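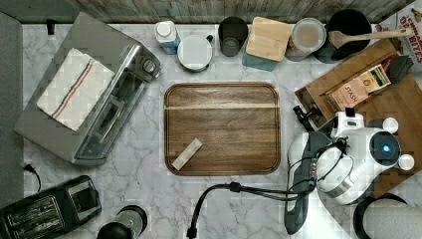

Worktop clutter, small kitchen, where does it all go??

Posted by Darnus, Wednesday, August 19, 2026

Help please. Moved in a while back and the one decent stretch of worktop has turned into a dumping ground. Marble, white with grey veins, so every crumb shows. On it at the mo: toaster oven, chopping board, mugs, the tea, plastic tub, a pot with a wooden spoon in it, cereal. Can't chop anything without shoving the lot along first.

Cupboards are shallow and already full. Only two drawers. Can't drill the wall behind, it's old grey wood and the landlord is funny about it. Budget tiny.

Also, is it OK to leave a tea towel over the toaster oven? It's where mine always ends up. Partner says fire risk, I say it's fine when it's off. Settle it.

Grustidex

Partner's right, sorry. Fine when it's off, yes, until the day somebody puts toast in and forgets. The top gets very hot. Hook on the side of a cupboard, stick-on one, job done. Don't store anything up there at all and leave a gap round the back and sides, your manual will say how much.

As for the rest, go by what you use every day. Board stays out but stand it on its edge against the wall when you're not chopping, gets you back more space than anything else you'll do. Cereal can live on top of the fridge. Mugs, you need the ones you drink from and the others can go in a box. Had 20 in our last place, two of us drinking tea. Ridiculous.

Tea on a tray is good, keep that. Tray means you pick up the whole lot in one go to wipe under it. Id put the sugar on there too if you take it.

Watch the oven lead as well, if it hangs over the front tuck it behind, easy to catch with a sleeve.

Ollness

get a shelf riser. the wire sort with legs, no drilling, tubs underneath and mugs on top. mine's been going since December and hasn't wobbled

Triantafyllou

Agree with most of that but not the fridge top for cereal, ours went stale up there, warm I think. Decant into a tall tub, it'll squeeze in beside the plates.

One more thing, marble. Lemon juice and vinegar mark it, so does red wine if you leave it. Wipe straight away, washing up liquid and warm water, nothing with limescale remover in. Put the board down before you cut anything, even a lemon for a drink. I've got a dull ring by my kettle that wont shift and I've tried all sorts.

Spoons in a pot are fine by the way, just keep it the same side as the hob.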